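Why do things look red?

Hello, colour detectives! Anahera Whitelaw here, and today I want to talk about my favourite colour. It's the colour of postboxes and ladybirds and the jam I dropped on my jumper at breakfast (sorry, jumper). It's red!

You probably learned the word "red" before you could tie your shoes. But what is red, really? Is it stuck on things like paint? Where does it go when you switch the light off? I wondered about that in bed when I was seven, and I got quite cross that I couldn't work it out.

Red and see-through at the same time

Let's start with light. Sunshine looks white or yellowish, but there are lots of colours mixed up inside it. You've seen them spread out in a rainbow – red on the outside edge, then orange, yellow, green, blue and violet.

Now think about something clear, like a drinking glass. Light goes nearly straight through it, so you can see what's on the other side. Pour in something red, though, and it gets more interesting. A red drink or a red jelly soaks up most of the green and blue light and lets the red light carry on. The red light comes out and goes into your eye, and your brain shouts RED!

Look for the shiny streaks on a see-through thing as well. They're often white, even when the thing is bright red. That's light bouncing off the smooth outside before it has had a chance to go in. It never met the red part, so it stays white.
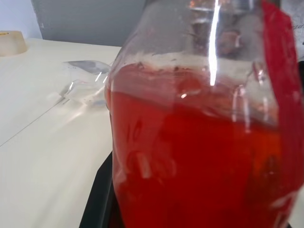
Red that you can't see through

Lots of red things aren't see-through at all. A real tomato is a good one. You can hold it up to the window all morning and you won't see your garden through it.

A tomato's skin has tiny bits of colouring in it, called pigment. (Say it like "pig" and then "ment". My class always giggle at the pig.) Pigment soaks up some colours of light and sends the others bouncing back out. Red pigment keeps most of the green and blue for itself and throws the red back at you.

That's what happens with paint and felt-tips and lots of plastic toys too. Somebody mixed pigment in when they were made.

Red next to yellow is lovely to look at, by the way. If you've got a red thing and a yellow thing at home, put them close together on a pale table and see how much they both seem to glow. Our eyes are always comparing, so a colour can look stronger or weaker depending on what's beside it.

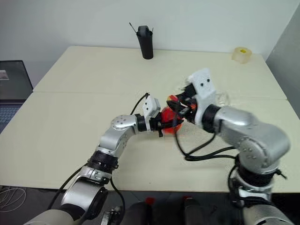

Why is so much fruit red?

I love this bit. Most fruit starts off green, and while it's green it's usually hard and sour. It's hiding in the leaves, growing its seeds. When the seeds are ready the plant makes new pigment, and the green one fades away.

A red fruit in a green bush is easy to spot, so a bird flies down and gobbles it up. Later on the bird does a poo somewhere else and out come the seeds, ready to grow. Clever plant!

Peppers do it as well. A red pepper is often just a green pepper that was left on the plant for longer. Apples are sneakier, as some sorts stay green even when they're ripe, and lots of them are red on one side and yellow on the other. The red side has usually had more sun.

People who make pretend fruit know all this, and a good pretend apple or pepper won't be the same red all over. It might go orangey or yellow near the top.

Try it yourself

Find a red thing, a green thing and a sheet of white paper. Wait until the evening and ask a grown-up to help you make the room dim. Look at your things again. The red one will probably look much darker than you remember, maybe nearly black. Your eyes aren't good at red when there isn't much light to work with. Then put the lamp on and watch it come back!

I'd love to hear which red things you choose.

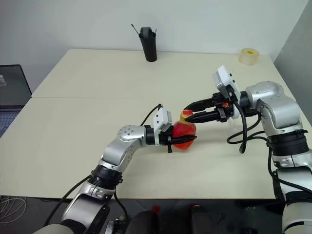 Elsie Maihi: We did the dim room one on Tuesday with a strawberry and a pea pod. The strawberry went so dark I thought it was a blackberry. My brother says if you turn the light off completely the strawberry isn't any colour. Is he right? He wants me to say he's right.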